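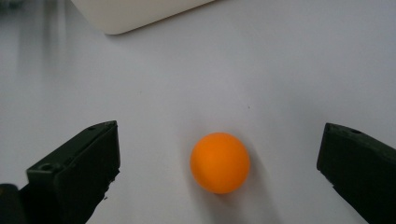

Participants wanted: hand-held gripper sessions, Hosterell building, Doltholm

Erkis is looking for adults to pick up and place small objects with a hand-held gripper. Sessions start in October. No experience with robots is needed.

Why we are running these sessions

In spring the sorting arm on our Harahap line began closing its fingers too early. It dropped or knocked away light, round items, and on one occasion it kept closing after the stop button was pressed. A technician's thumb was pinched. The arm has been shut down ever since.

We went through 2,714 logged picks and found 669 with the same early close. The stop button fault was a wiring error and has been fixed. The early close came from the grasp data the arm had learned from, which had very few round objects in it. We need new recordings made by people, starting with table-tennis balls.

What you will do

You hold the gripper, open it wide, bring it down over the ball, close it and put the ball where the session lead tells you. Then you do it again. The work is repetitive and you will be on your feet for most of it. The sorting arm is in another room and you will not work near it.
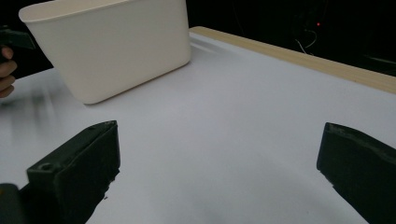 White bin on the work table, with a gripper's open fingers in view.

A session lasts 4 hours with 2 breaks. Morning sessions begin at 8:30 a.m. and afternoon sessions at 1 p.m. You are paid for the full session, including breaks and the safety talk, even if we have to stop early because of a fault.

You can take part if you

– are 18 or older
– can grip and squeeze with at least one hand without pain
– can follow spoken instructions in English
– have not had hand or wrist surgery in the past year

Safety

Keep your free hand away from the gripper fingers. Tie back long hair and leave rings and bracelets in the locker. If a gripper sticks or closes by itself, put it down and tell the session lead – do not try to free it. All faults are written up the same day, and you can ask to see the report on the Harahap arm before you sign up.

How to apply

Leave your name, a phone number and the times you are free at the Hosterell front desk, marked for Brahim El Sherbiny. He will call you back to set up a session. Please say whether you are left-handed, as we are short of left-handed recordings.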